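Ticket 2706: Label printer skips every second label after paper change
Product: Drolen desktop label printer
Opened by: Urbonaitė, Varnstead shop
Status: Solved
Priority: Normal

Friday, 9:10
Hello. We have a small shop that packs and sends orders by mail. Since we changed to a new brand of label rolls, our Drolen printer prints one label, then gives one empty label, then prints again. The printed label itself is good, the text is sharp and the barcode can be read by the scanner. Only the feeding is wrong. The old rolls are finished, so I cannot go back to them. I have turned the printer off and on three times. Please advise what I should check first.

Friday, 9:48, Stoltau Support
Thank you for writing. Please tell us the size of the new labels, the size which is chosen in the driver, and whether the status light is green or orange when the empty label comes out.

Friday, 10:05
The new labels are 100 mm wide, same as the old ones. In the driver I have our saved setting called "Varnstead parcel", which was made by the person who installed the printer. The light stays green all the time. There is no error message on the computer.

Friday, 10:31, Stoltau Support
A green light means that the printer thinks everything is correct. In most such cases the sensor has not learned the gap between the new labels. Please do the calibration:
1. Close the cover with the roll inside.
2. Hold the feed button until the light blinks twice.
3. Let go of the button and wait. The printer will feed several labels and stop.
After this, print a test page from the printer menu and not from your shop program.

Friday, 10:52
I did the calibration. It fed four labels and stopped at the edge correctly. The test page is good, and there is no empty label after it. But when I print from the shop program, the empty label comes again. So it is a little better, but for our work it is the same as before.

Friday, 11:20, Stoltau Support
This is useful, because now we know that the sensor and the roll are fine. The problem is in the page length which the computer sends. Please open the printing preferences, choose "Varnstead parcel" and write to us the height of the label. Then measure one label with a ruler, only the label and without the gap.

Friday, 11:41
In the driver the height is 150 mm. With the ruler I get 148 mm. I did not think that 2 mm could be important. The box of the new rolls says only "parcel size", without numbers.
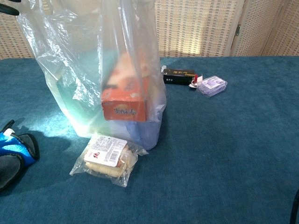
Does the height in the driver need to include the gap between two labels?
Leave the gap out. The driver needs only the height of the label itself, and the printer finds the gap with its own sensor.

Friday, 12:15, Stoltau Support
Please change the height to 148 mm and save the setting under a new name, so that the old one stays available. When the page is longer than the label, the printer goes over the gap and then feeds to the end of the next label. Also restart the shop program, as it keeps the old size in memory until it is closed.

Friday, 12:40
I saved it as "Varnstead parcel 148" and restarted the program. I printed 11 labels one after another and there was no empty one between them. In the program I had to choose the new setting again, it was still showing the old name.

Friday, 12:58, Stoltau Support
Good to hear. If the second computer in the shop also prints on this printer, the same change must be made there, as settings are saved on each computer separately.

Friday, 14:22
The second computer is also changed now and prints correctly. I wrote the height on the inside of the printer cover with a marker. You can close the ticket. Thank you for the patient help.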